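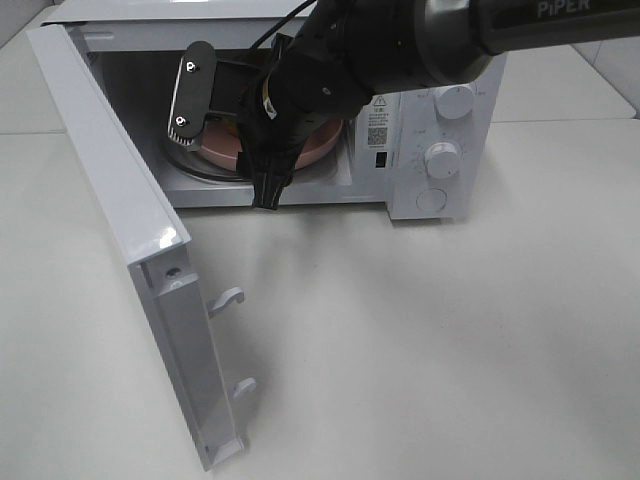 Making weight is the practice by which a boxer reduces body mass to the contracted limit before an official weigh-in. It is regulated separately from the contest itself, and failure may cost a boxer part of the purse or the right to win a title. In the final week meals are small, plain and low in salt, and many boxers on the road prepare them in rented rooms with no stove. A white countertop microwave of the kind shown, with a door that swings out to the side, is enough for rice, eggs and steamed vegetables. Larger camps employ a cook.

Methods fall into two groups. Gradual reduction takes place over several weeks through diet and training. Rapid reduction relies on loss of water in the last days, by restricted drinking, hot baths or exercise in heavy clothing. Physicians generally regard the second group as the more dangerous — dehydration impairs judgment and may raise the risk of injury to the brain.

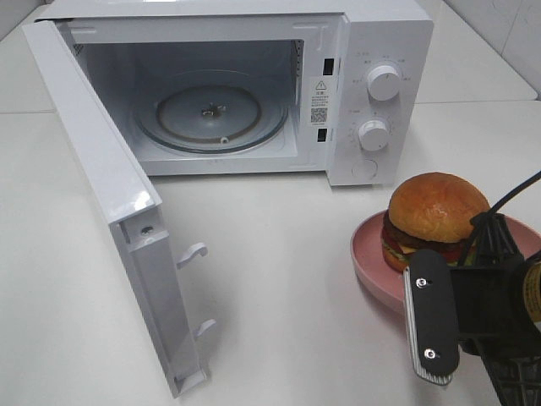 Rules on rapid reduction differ between promotions. The Mevmont Boxing Association, a regional amateur body, adopted a system of check weights on 16/09/2021. Under its terms a boxer is weighed 72 hours before the contest, and one who is too far above the limit is withdrawn. The association recorded 1308 check weights in its first two seasons, of which 373 led to a written warning.

The system was drafted by Fares Abu Hammour, a former coach at the Khosravi gym in Ultari. He had argued for same-day weigh-ins, which leave little time to regain fluid, but member clubs rejected that proposal in August of the same year. Critics of the adopted rule hold that it moves the hardest part of the cut to an earlier date. Supporters point to the smaller number of late withdrawals.

See also: Catchweight; Weigh-in; Weight class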